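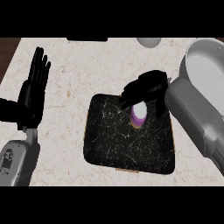 Emmanuel Kariuki put it to us that a simulated hand is a fine thing to practise with, but that no kitchen he had ever worked in was run by hands alone, and that if we wanted to know what the machines would change we had better ask about the talking. We took him at his word, and a good part of this section is owed to that remark.

Research > Working Lives > Kitchens and Canteens

Filed under: Automation at work, Food service

4.2 Rehearsing the counter

The canteen at Ulska sends out 2369 meals in a busy month, and its prep counter has always been the place where new starters learn the job. Before any arm was bolted down there, the Turcotte planning group worked through the tasks in simulation, on a marble worktop with two humanoid hands, and we were kindly allowed to sit with the kitchen staff while they looked at the results and told us, at some length and with a great deal of good humour, what they made of them. Figure 2 shows a moment from this work, with the right hand closed around a small purple and white object and the left hand open.

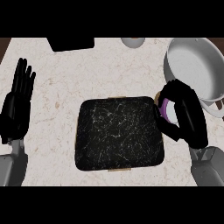

Figure 2. Two-handed counter work in simulation, with the tray on its tan board between the hands.

Silvan Strebel wondered whether the second hand would ever be given as much to do as a cook's second hand, which in his experience is forever steadying, wiping and nudging things along, and he asked that the rota should not be redrawn until that was settled.

His worry was widely shared. Over 8 weeks of conversations (most of them held at the end of the morning shift, over tea) people spoke less about losing their posts than about what would be left in them. The fetching and placing they would happily hand over, particularly those with sore wrists! What they wished to keep was the tasting, the judging of portions and the chance to stand beside a beginner for 60 minutes and simply show them how it goes. Several also asked who would be expected to clean the hands, a question the first draft of the plan had left out altogether, and which we take up with the Ummont interviews in 4.3.

Last updated: May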